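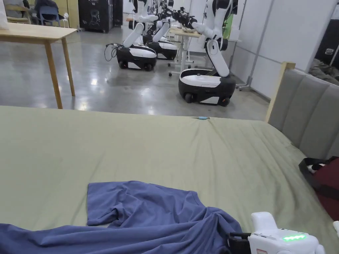 Figure 1: Blue T-shirt on a green sheet.

Do taster days bring school leavers into the building trades?
Project report, Construction Management, second year

1. Background
Every firm we spoke to in Runby told us that taster days work. A group of pupils comes on site, lays a few bricks, gets a free hard hat and goes home keen on a career. We wanted to know how anyone had checked. Fuchs, the larger of the two contractors we looked at, has run the days for six years and could show us attendance sheets and a folder of thank-you cards. It could not show us who later applied for an apprenticeship.
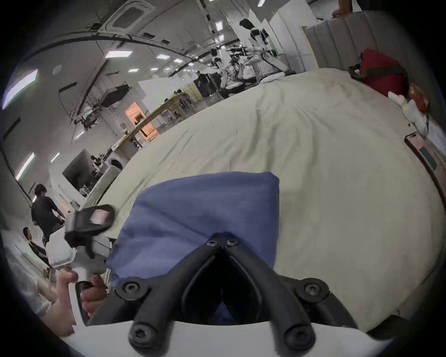 Figure 2: Blue fabric on a cream duvet.

2. What we did
We interviewed 12 apprentices in November, all of them at Fuchs or Valtura, and asked how they came to apply. We also sat in on a taster day at the Hurkitden housing site. The interviews were short, mostly held during tea breaks, and in a few of them a supervisor was within earshot. We would do that differently.

3. Findings
Only two of the apprentices had been on a taster day, and both said they had made up their minds before it. The rest named a parent, an uncle, a Saturday job or a lack of better offers. Pay came up early in nearly every interview. Bricklaying for an afternoon did not come up at all unless we raised it.
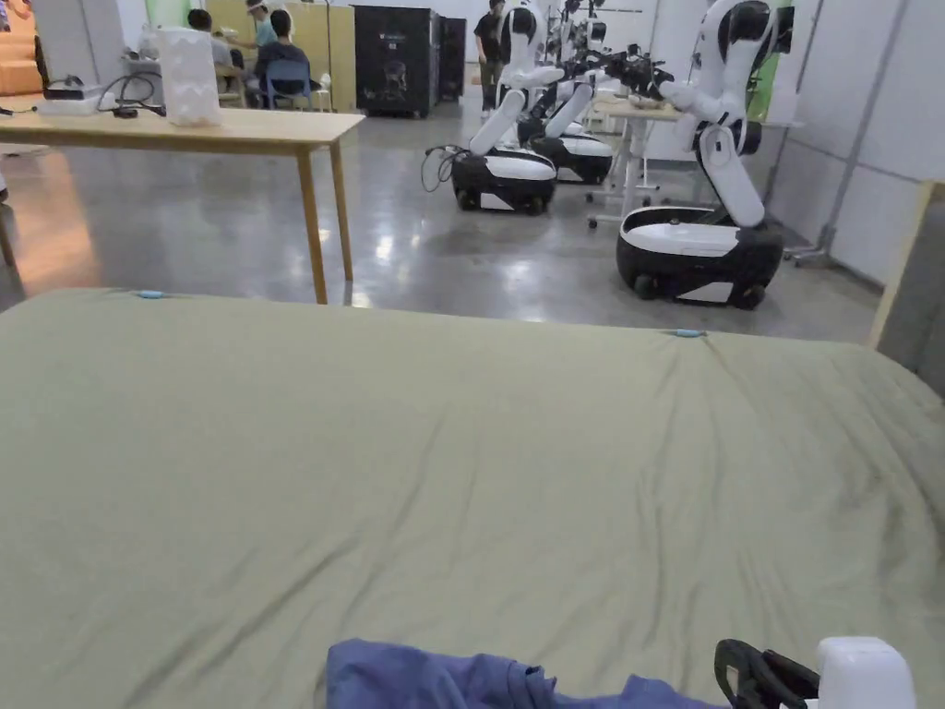 Figure 3: Green cloth with two clips; table and storage container behind.

The day at Hurkitden was well run and the pupils seemed to enjoy it. But it started at 10 a.m., in a heated cabin, and finished before the light went — a real shift there starts at 7. If the aim is to show young people what the work is like, this seems a strange way to go about it.

4. Limits
Our sample is small and leaves out everybody who came on a taster day and never applied. Those are the people worth asking, and neither firm had kept

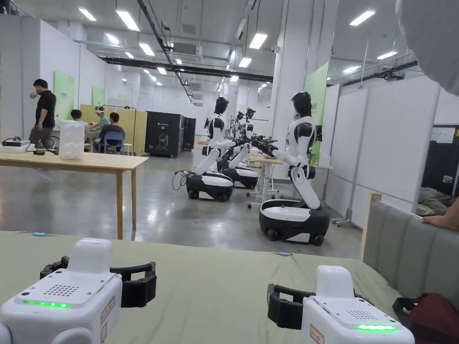 their contact details. We can't say that taster days fail. We can say that the claim in both firms' brochures, that the days "fill our apprenticeships", has nothing behind it that we were able to find.

5. Recommendation
Ask each new apprentice one question on the starting form: have you been to a taster day, and where? Valtura has agreed to think about it.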